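Looking for people to join the humanoid build team (no experience needed, really!)

Hi everyone! I'm Şengül Saraç and I run the robotics club at Cendeck, the evening program over on the Grustport side of town. We're getting ready for the Avcı student challenge in April and I have 3 open spots on the team that I would love to fill before the end of the month.

So what would you be doing? Our robot goes by Nilleo, and most of our evenings right now are spent on handovers, meaning the robot takes a part from a person, holds on to it, and gives it back without dropping it on anybody's sneakers. It sounds small. It has eaten our whole semester, and I love it.
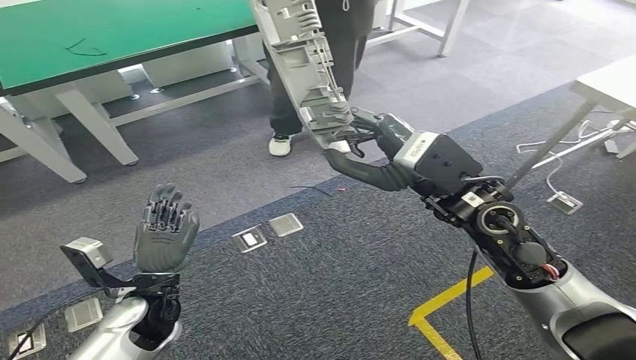
I need one person for wiring and general bench work, one who likes writing code (Python is plenty), and one who will stand across from the robot, hand it things and write down how every try went. That last job is my favorite! You learn more about grip from an hour of it than from any of my slides, and the notebook is already up to entry 865, so you'd be in good company.

We meet twice a week at 6 p.m. in room 534 and usually wrap up by 9, though people with early classes slip out sooner and that's fine. Wear closed shoes, tie back long hair, and please don't bring drinks near the bench (I say this every year, and I will keep saying it). Before you go near the arms I'll walk you through the stop button and where to stand.

Dues are $42 for the term, which covers your challenge entry and a T-shirt in a color we're still fighting over. If that's a stretch, tell me and we'll work it out quietly.

To apply, send me a few lines through the Cendeck club page: what you're studying, which spot you want, and one thing you've taken apart. Whether it went back together is up to you to mention. I answer everybody, usually late at night, and you're welcome to come watch a session first.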